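Search the forum Go

Silta player: recommended row keeps suggesting the clip you just watched

clavmont_dad
Running Silta on a small site with 400 short videos. The "watch next" row shows the clip that just ended, first slot, every time. My viewers are loyal but not that loyal.

pixelgravy
You're sending the watch event when the clip ends. Send it at 70 percent and it drops out of the row in time.

tuesday_socks
Disagree. That's a patch over a bad default. Turn off caching in the Cliltis plugin and leave the events alone.

clavmont_dad
Tried both. Caching off makes the page take 4 seconds to load, so now they don't see the first clip either. These two sit next to each other in the row, forever: 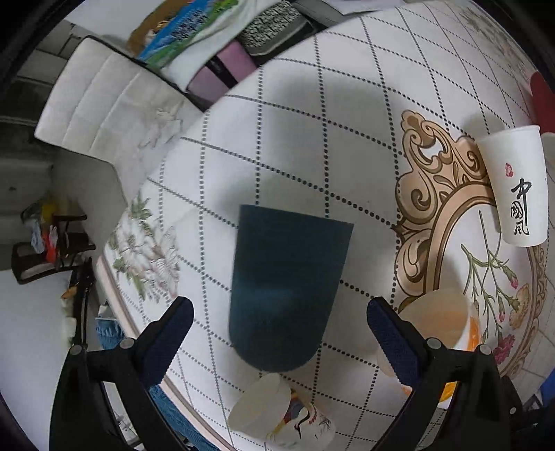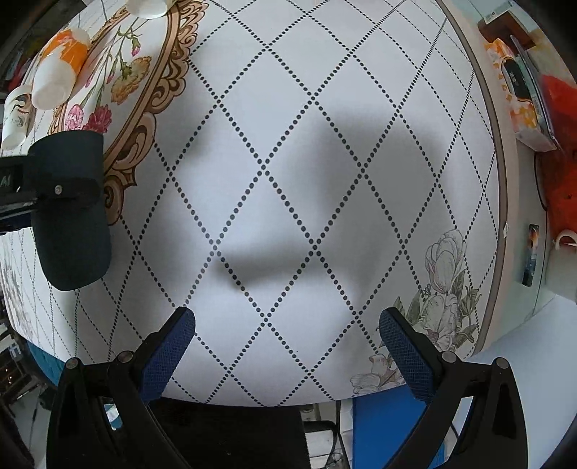

pixelgravy
What's your cache set to when it's on? Mine is 10 minutes and I've had no complaints, though I may also have no viewers.

clavmont_dad
An hour. I inherited that.

tuesday_socks
An hour! Okay, drop it to 10 like he said. I still think the default is bad.

pixelgravy
Framing this reply.

clavmont_dad
Ten minutes plus the early event. Repeat is gone from slot one. It's in slot three now, but I can live with slot three.

Related threads
Malinowski theme hides the captions button
Cliltis export stops in April
Autoplay muted, still hated

Contact | Forum rules | Back to top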